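双臂操作项目课 讲义七
从蒸锅里取包子：接近、闭合、撤离

授课：Aarne Väisänen
实验课：Vilho Ahonen
2020年4月23日

上次课结束时还有三个小组认为“抓取”是一个函数。这次讲义的大部分篇幅用来拆这个函数。剩下的篇幅讲怎么写实验记录，上次收上来的记录里，有一份全文是“基本成功”，另一份是“同上”。

预备材料：讲义四（坐标系与手眼标定）、讲义五（遥操作与示教）。没读过讲义四的同学可以先往下看，看到看不懂的地方再回去，那个地方大概在第二节。

一、任务定义

任务一句话能说完：把蒸屉里的包子逐个取出，放到盘子上。每年都有人听完这句话以后觉得题目太简单，申请换一个“有挑战性的”，然后在期末展示那天，对着一只捏扁的包子讲十分钟未来工作。

先把这句话写成能检查的东西。

初始状态：蒸锅在桌面上，锅盖已取下，平放在桌上。蒸屉内有若干包子，位置任意，允许互相接触，允许贴壁，不允许叠放。空盘子在右臂够得着的地方。双臂位于待机姿态，夹爪张开。

终止状态：蒸屉内无包子，盘子上的包子数等于初始数。双臂回到待机姿态。蒸锅没有移动到需要人去扶的程度。

“需要人去扶的程度”是 Vilho 加的。原来的写法是“蒸锅位姿变化小于给定阈值”，有个小组据此写了一整套蒸锅位姿跟踪，写得很好，包子一个也没取出来。

允许的中间状态：包子表面有轻微压痕。包子掉回蒸屉里，可以重抓，记为一次重试。包子掉到桌上，记为失败，该次结束，请把包子捡起来，不要放回去继续录。

不允许的中间状态：人手进入工作区。包括“就扶一下”。

完整任务还有一个前半段，即掀盖。本次课不做掀盖，理由见第六节。

二、几个坐标系，以及它们为什么不吵架

实验台上至少有这几个坐标系要操心：左臂基座、右臂基座、桌面、头部相机、两个腕部相机、两个夹爪末端。讲义四讲了怎么把它们两两连起来。这里只讲连起来之后还会出的毛病。

第一种毛病是标定本来没错，后来有人动了相机。腕部相机装在夹爪附近，换线、拧螺丝、擦镜头都可能碰到它。碰一下看上去没什么，误差传到指尖就够你错过一个包子的边。Omance 平台开机以后会自检关节零位，不会自检你昨天晚上干了什么。每次上课开始前跑一遍标定检查脚本，结果贴进记录第一行。残差变大了就重新标定，不要在代码里加一个常数补偿。去年我们在一个组的代码里找到一个变量叫 magic_offset_final2，它的旁边是 magic_offset_final。

第二种毛病是深度。蒸屉内壁是抛光不锈钢，深度相机看它，就像看一面有主见的镜子。包子本体是漫反射的，深度质量还可以，靠近金属内壁的那一侧会缺一块，或者长出一块。你的点云分割如果把长出来的那块当成包子，抓取中心就会往锅壁偏，夹爪随后会去确认锅壁的硬度。锅壁很硬，这个结论已经有足够多的数据支持，不用再采。

处理办法，按性价比排：

先在桌面坐标系里给蒸屉做一个粗略的圆柱模型，圆心和半径在开始前测一次。落在圆柱外面和紧贴圆柱面的点全部扔掉。粗暴，有效。

再用彩色图做包子的分割，用深度只求高度。包子是浅色的，金属反光也是浅色的，所以颜色阈值请不要用。上学期训练的那个小分割网络在 Hekix 的共享目录里，够用，别重训。

最后，如果还想更准，让腕部相机在下降途中再看一次。单独讲，见第三节。

第三种毛病是时间。头部相机、腕部相机和关节状态各有各的时钟。Rimik 会给每条消息打时间戳，但打的是收到的时间。静止抓取的时候这点差别你感觉不到，一边动一边看就会感觉到。做视觉伺服的小组务必先测延迟，方法在讲义五附录。测出来是多少就写多少，不要写“实时”。

三、接近

接近阶段从待机姿态开始，到夹爪两指分别位于包子两侧、还没有接触为止。所有人都想尽快跳过这一段，大多数失败也发生在这一段。

3.1 从哪里下去

蒸屉是个有壁的圆筒，夹爪不是个细长的东西。两指张到最大的时候，外侧连杆比指尖更宽，所以你规划的时候如果只检查指尖与锅壁的碰撞，连杆会替你检查剩下的。

把张开宽度当作一个规划变量。包子在中间，旁边有空，就张大一点，容错高。包子贴壁，就只张到比包子略宽，并且让两指的连线与锅壁的切线平行。也就是说，两根手指沿着壁排，谁也不用挤到包子和锅壁之间那条缝里去。这一条每年讲，每年都有一个组坚持径向抓取，理由是“对称”。

包子之间互相接触的时候，选外侧露得最多的那个先抓。取走一个，其余的会变好抓。如果你的策略是“永远抓离相机最近的那个”，请至少试一次把包子全部推到一起的摆法，看看会发生什么，然后把录像留给明年的同学。

3.2 下降途中再看一次

腕部相机跟着夹爪走，优点是越近看得越细，缺点是越近看得越少。夹爪自己永远挡在画面下方，两指张开的时候中间留一道空，合上的时候连这道空也没有了。所以腕部图像的有用区间很短：太高，包子只有一小块；太低，包子只剩一块没有边的白色。

建议在蒸屉沿口上方设一个停留点，停稳，取一帧，修正水平位置，再下降。停留点的高度各组自己调。停留点上腕部相机必须能看见整个目标包子的轮廓，看不见就回去调姿态，不要让网络去猜。锅侧的把手有时也会进画面，分割网络对它的态度不太稳定，掩膜里记得把它剔掉。 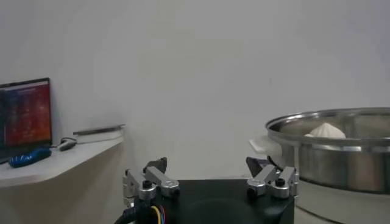
停留点还有一个用处：它是你唯一能体面地放弃的地方。过了沿口再放弃，撤离路径就得考虑锅壁；在沿口上方放弃，抬手就走。请在状态机里给这里留一条“放弃”的边。很多组的状态机没有这条边，从“看见”到“抓到”是一条直线，像简历一样。

3.3 下降的速度

沿口以上随你。沿口以下，用慢速，并打开 Rimik 的力矩监测。阈值不要照抄空载时的默认值，手臂伸远时关节力矩的估计会漂，默认值会让你每下降一点就停一次。也不要因此把监测关掉。Vilho 看得见谁关掉了，日志里有一行大写的警告，写警告的人就是他。

四、闭合

4.1 软的东西

教科书里的抓取对象多半是刚体，有接触点、法向、摩擦锥。包子有接触点，这些接触点会在你计算法向的时候变成接触面。把它当刚体算出来的夹持力，通常够让馅参与讨论。

我们用一个简单得多的办法：位置控制加力上限。先根据分割结果估计包子宽度，命令夹爪闭合到比估计值略窄的位置，同时限制夹爪电流。到位也停，到力也停，哪个先来算哪个。窄多少，是个要调的参数。窄得太少，抬起时滑脱；窄得太多，盘子上得到的是一份面食概念图。

参数请在海绵块上先调一轮，再上包子。海绵块在 Kuusisto 楼实验室的抽屉里，标着“不可食用”。这个标签是有来历的，来历不讲。

4.2 判断抓没抓到

夹爪停下来了，只说明夹爪停下来了。需要至少两个信号才能宣布抓到：

夹爪最终开度大于“空夹”的开度。这个便宜，先查。

抬升一小段以后，开度没有继续变小。软物体在抬升时会被挤着往下滑，开度会慢慢收，曲线很好认，第一次画出来的人一般会叫旁边的人来看。

想做得更好的小组可以再加一个视觉信号：抬升之后看蒸屉里原来那个位置还在不在。头部相机这时多半被手臂挡住，所以你得等手臂让开再看，或者用左臂的腕部相机看。用左臂看要多规划一次运动，值不值，写进报告里讨论。

不接受的判据：“代码运行到了这一行”。

4.3 粘底

蒸屉底是带孔的，包子底部可能粘在上面。粘得轻，直接抬也能起来。粘得重，抬的时候上半部分跟你走，下半部分留在故乡。

常见对策是先做一个小幅的扭转，再抬。腕部旋转一个小角度，转回来，再往上。扭转期间保持夹持力不变，别加。还有人用倾斜法，先让包子一侧离开屉底，效果也可以，但倾斜时夹爪外侧离锅壁会变近，规划要重新查一遍碰撞。

垫纸能解决粘底问题，同时带来一个新问题，就是纸也跟着上来。本学期不垫纸。

五、撤离与放置

竖直抬到沿口以上，再水平移动。听上去不用讲。

之所以还是讲，是因为规划器不知道包子是手臂的一部分。默认情况下它只为手臂求无碰撞路径，求出来的最短路往往会斜着越过锅沿，夹爪过得去，包子过不去。解决办法有两个：把抓到的包子作为附着物加进碰撞模型；或者硬性插入一个竖直抬升的中间点。第一个更正确，第二个今天下午就能做完。评分不区分这两者，但报告里要说清楚你用的哪个。

放置时降到接近盘面，松开，再抬手。松开的动作也要慢。夹爪两指如果不同步，包子会跟着后离开的那根手指走一小段，连着放几个以后，你会发现盘子上的包子在集体迁徙。盘面光滑，放置点之间留出余量。

放置点的安排：先远后近，这样手臂不用从已经放好的包子上方绕过去。用固定的几个位置就行，不要求做在线规划。有个组曾经为放置位置写了优化目标，包括“美观项”，权重是组长手调的。

六、锅盖

本次不做掀盖，因为玻璃盖同时具备以下性质：透明，深度相机看不见；圆，放歪了会滚；能碎。等你们的取包子流程稳定以后，第九讲再加进来。

在那之前，锅盖的位置由开始实验的人手动摆放：平放在桌面上，蒸锅左侧，把手朝上。右臂的一切路径都在蒸锅右侧解决，左臂本次只作观察，末端停在锅盖附近的待机位置时要留意高度。给锅盖加一个圆盘形的碰撞体，厚度写大一些，把把手也包进去。视觉检测不到的东西，规划器必须知道。这是安全要求，不加碰撞体的小组不能上电。

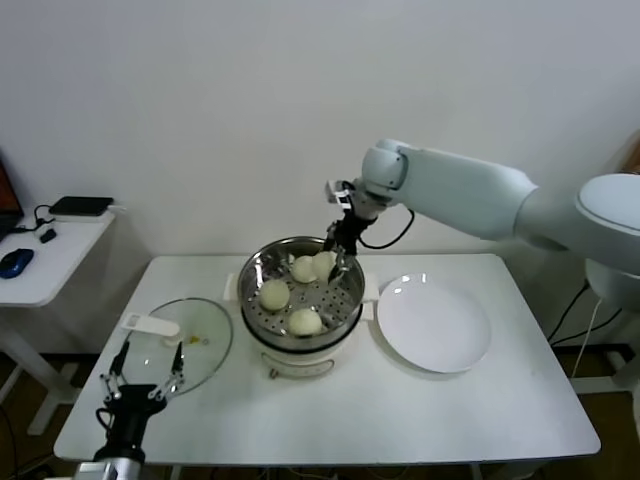
图2 右臂夹爪伸入蒸屉，指尖停在后侧的包子旁，盘子在右，玻璃盖在左。

七、示教数据

做学习路线的小组（目前三个），以下是你们的部分。走规划路线的小组也请读一遍，期中以后总会有人改信。

7.1 采多少

每组配额为最多 700 条示教。配额是磁盘的事，你们不必把它当目标。往年效果最好的一组只用了 70 条，每一条都看过；效果最差的一组用满了，里面有相当一部分是同一个人在午饭前录的，夹爪动作越来越急，策略学得很像，连急也学会了。

7.2 采什么

包子的摆法要变。“变”的意思是有人在纸上列了一张摆法表，照着摆，摆完打勾。凭感觉“随机摆”的结果是所有包子都离中心不远，因为人喜欢把东西放在好看的地方。摆法表里必须有：贴壁的、互相接触的、只剩最后一个的。

只剩最后一个的情形经常被漏掉。示教者录到最后往往觉得“差不多了”，于是数据里满锅的画面很多，快空的画面很少，策略面对最后一个包子时便有一种惘然。

蒸锅的位置也要小幅变动，盘子同理。桌面以外的东西尽量保持原样，但不用清空。旁边小桌上的笔记本、鼠标和线就放着，你们展示那天它们也会在，策略迟早要学会不去理它们。

7.3 怎么录

一条示教从待机姿态开始，到放下一个包子、回到待机姿态结束。一条只取一个包子。想录连续取完整屉的，另建一个目录，命名规则见 Hekix 说明页，不要混在一起。

重试可以留。抓滑了，重新对准，再抓起来，这种片段比一次成功的还有用，前提是你在标注里写了 retry。没有标注的重试会被策略理解为一种礼节。

犹豫不要留。示教者停在半空想事情，策略就会学着停在半空，而它没有事情可想，所以停得更久。

录的时候两个人，一个遥操作，一个看急停和屏幕。看屏幕的人不要出声指挥，除非要喊停。“左一点、再左一点、不是那个左”这种协作方式我们已经观察得够多了。

7.4 录完以后

当天回放，当天删。用 Hekix 的回放工具把头部和腕部画面并排看一遍，检查三件事：时间戳有没有跳，腕部画面有没有卡帧，夹爪开度曲线和画面对不对得上。第三件最容易出问题，夹爪消息偶尔会晚到，画面里已经合上了，数据里还张着。这种数据训练出来的策略会提前闭合，看上去像是很自信。

八、评测

评测统一摆法 16 种，由 Vilho 摆，各组事先不知道。每种摆法每组跑一次，不补跑，硬件故障除外。什么算硬件故障由 Vilho 判断，“它今天状态不好”不算。

记分：

取出并放到盘子上，无明显破损，得满分。
取出并放好，表皮破了但馅没出来，扣一部分。
馅出来了，按未取出计，并请当事小组负责清洁蒸屉底部的孔。每一个孔。
碰到锅壁但没有移动蒸锅，记录，不扣分。
移动蒸锅，扣分。
碰到锅盖，该轮结束。

时间不计入得分，但有上限，超时停止。去年有一组的策略非常稳妥，稳妥到评测当天我们给它叫了一次停，因为楼要关门。

报告里的成功率请写成分数，分母是总次数。写成百分比的时候，小样本会显得比它自己更有把握。还有，请不要报告“排除异常后的成功率”，除非你同时报告排除了什么，而且能当着 Vilho 的面念出来。

九、实验记录怎么写

合格的记录让另一个组的人读完以后能重做你做的事，包括做错的部分。

每次至少写清：标定检查残差；当天改了哪些参数，从多少改到多少；跑了哪些摆法；每一次失败死在哪一阶段（接近、闭合、抬升、平移、放置）；谁在场。

失败阶段要按本讲义的划分写。不要写“抓取失败”，它和“电脑有问题”属于同一类句子。

以下摘自去年一份我们认为写得好的记录，征得作者同意，略去组名：

“摆法：三个，两个相互接触，一个贴后壁。先取贴壁的。停留点上分割正常。下降中右指外侧连杆擦到锅壁，力矩未超阈值，继续。闭合到力停止，开度比估计宽度大，怀疑夹到了顶部褶子。抬升一小段后开度收窄，落回屉内。判为闭合阶段失败，原因是下降高度不够。把末端目标高度调低后重试，成功，包子顶部有压痕。另外两个正常取出。调低高度以后没有检查指尖离屉底的距离，下次先查。”

注意最后一句。作者知道自己漏了什么，而且写下来了。Aarne 为此多给了分，其他组后来纷纷在记录末尾写“下次注意”，没写注意什么，没有多给。

十、安全与杂务

急停按钮有两个，桌边一个，操作位一个。上电前各按一次，确认都有用。

蒸锅在实验期间不通电。插头拔下，放在能看见的地方。我们用冷包子，早晨由当值小组从冰箱里取出来。热包子的实验要另外申请，申请表很长，目的就在于长。

夹爪指尖套食品级薄膜，每次换新。即使这样，实验用过的包子也不能吃。放在实验室冰箱里贴着蓝色标签的包子是实验用的，没贴标签的是 Vilho 的，后者更不能吃。

夹爪旁边的线束每次开机前看一眼。腕部转得太多，线会绕到连杆里。Omance 的腕关节行程大，规划器很乐意多转一整圈来躲一个不存在的奇异点，线束不像它那么想得开。请在规划参数里限制腕部转角，默认配置文件里已经写好了，别删那一行。

桌下的电缆不要踩，也不要“顺手理一下”。理过一次的那周，右臂的通讯断了三回。

不锈钢蒸屉用完洗净擦干再收。水渍会改变反光，影响的是下一组的深度图，他们会来找你。

十一、作业

下次课前交，一组一份，上传到课程页。文件名按规则写，叫“最终版”的文件会被脚本自动退回。

1. 画出你们组取包子的完整状态机。每个状态至少有一条失败时的出边，并写明去哪里。去“结束”也可以，但不能全都去“结束”。

2. 对贴壁的包子，分别画出径向抓取与切向抓取时夹爪外轮廓与锅壁的关系。手绘即可，拍照清楚一点。算出你们夹爪在切向抓取时允许的最小间隙。坚持径向的小组请另附一页，写明打算如何说服锅壁。

3. 在海绵块上做闭合参数实验：固定力上限，改变“比估计宽度窄多少”，画出滑脱情况随参数变化的图。横轴写单位。

4. 录一次抬升过程中的夹爪开度曲线，抓牢的一条，滑脱的一条，画在同一张图上，标出你们认为可以据此判定滑脱的时刻。

5. （学习路线）交摆法表，不交数据。表通过以后才开放录制时段。

6. （规划路线）交锅盖碰撞体的参数和截图。

评分：作业总分 49 分。不要来问为什么是这个数，它是几次删题以后剩下来的。

十二、常见问题，按被问到的频率排

能不能换成吸盘？
不能。表皮有褶，漏气。而且去年试过，吸盘上有面。

能不能先把包子挪到中间再抓？
可以。推动作算操作的一部分，不算重试。推的时候夹爪闭合，用指背，速度慢。推翻了算你的。

头部相机被右臂挡住怎么办？
会挡住的，接受它。下降之前把该看的看完，下降之后靠腕部相机。想把头部相机换位置的小组请先想清楚，换了就要重新标定，所有组都要重新标定，你们要自己去通知他们。

两个手臂能不能一起取？
第十讲。现在左臂请待着。

Rimik 报“轨迹不连续”是什么意思？
你在两段轨迹之间没有等第一段走完。也可能是别的意思，但目前为止每次都是这个意思。

分割网络把锅柄认成包子了。
白色，圆润，在锅边上，它有它的道理。用第二节的圆柱模型把锅外的东西裁掉。

为什么仿真里全部成功？
仿真里的包子是刚体，摩擦系数是你自己填的。

实验室晚上开到几点？
看门口贴的时间表。时间表下面那张手写的以手写的为准。

下次课讲抓取失败后的恢复，请带上你们的失败录像。没有失败录像的组请带上急停日志。

附：各组上机时段

每组每周两个时段，在课程页预约。迟到一刻钟以上的时段自动释放，会被候补的组拿走，候补的组通常就站在门外。交接时当面说明三件事：标定检查过了没有，夹爪薄膜换了没有，蒸锅里还有没有东西。十月那门先修课上有人没说第三件，周末过后打开锅盖的是 Aarne，所以现在有了这一段。

勘误：讲义五附录中延迟测量的公式，分子分母写反了。已经照着算出“延迟为负”并写进报告、称系统“具有预测能力”的那一组，可以重交。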